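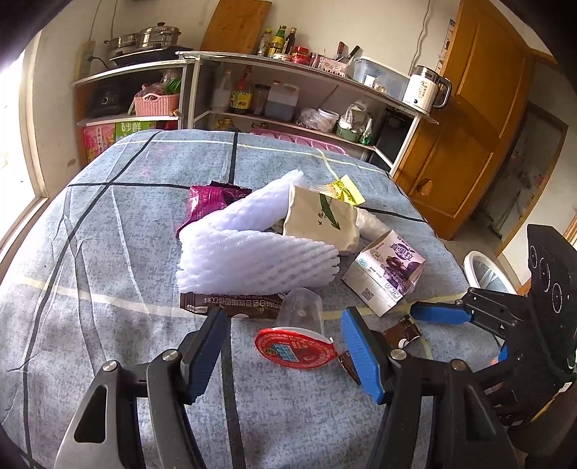
Figura 3. Duas garras manuais sobre a mesa, com embalagens usadas como objetos de tarefa.

4. Planejar a compra do conjunto Abera

Leia esta seção antes de pedir o orçamento à Koltcombe.

4.1 Defina quantas garras manuais vão trabalhar na mesma mesa. Para tarefas com dois operadores, calcule duas garras por mesa.

4.2 Escolha as almofadas dos dedos. As almofadas azuis com nervuras são pedidas em pacotes de 16 peças. Inclua no mínimo um pacote de reserva.

4.3 Reserve 400 euros por posto para consumíveis e cabos. Este valor não inclui o transporte.

Nota: os objetos de tarefa não precisam ser comprados. Embalagens vazias, redes de espuma para fruta e caixas pequenas de bebida servem bem.
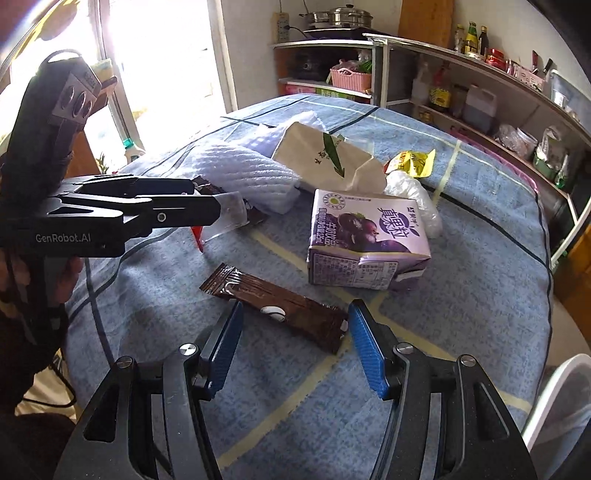 Texto e revisão: Ásdís Ragnarsson | Sábado, 26 de setembro de 2020

4.4 Confira a abertura das garras com os seus objetos. Um invólucro comprido e plano, pousado em diagonal, pode ultrapassar as pontas das almofadas. Se a maioria dos seus objetos é deste tipo, peça o jogo de dedos Brullari, código 71.

4.5 Escolha uma toalha de mesa sem brilho. O estampado é permitido.

ATENÇÃO: não encomende cabos mais curtos do que o indicado na tabela 207. Um cabo esticado pode puxar a garra durante o movimento.

4.6 Envie o formulário preenchido à Jorard. Os pedidos recebidos depois do fim de outubro passam para o orçamento do ano seguinte.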